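Reviews > Household Automation > Service Plans

2 min read

The Pustunow tidying service is offered by Nalwood as a monthly plan, with the machine, setup and one follow-up visit included. I reviewed the plan over 2 visits in Clundport, at the invitation of Viorica Husar, who manages the trial accounts. The fee is 400 per month, and a refundable deposit of 1,000 is required at signing.
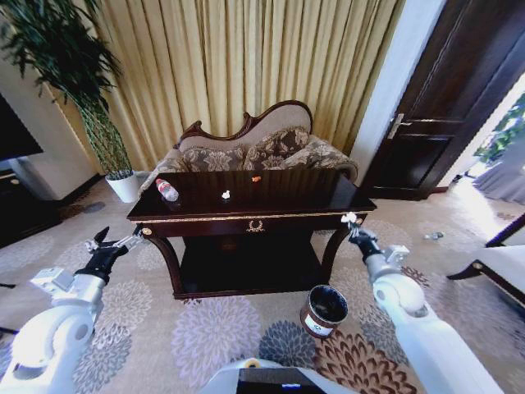

Pricing aside, the principal question for a subscriber is how the service handles small litter in a furnished sitting room. The contract defines litter as paper, tissue and empty containers. A white crumpled piece held in the right gripper falls plainly within the terms, as might the small bottle lying on the carpet, if empty. The bottle on its side on the table is a harder case, and the contract should state whether containers with liquid are covered. Mr. Preda of Nalwood has advised that the wording will be revised in August.

Subscribers should also note clause 281, under which damage to polished furniture must be reported in writing. I recommend that the clause be read in full before the deposit is paid.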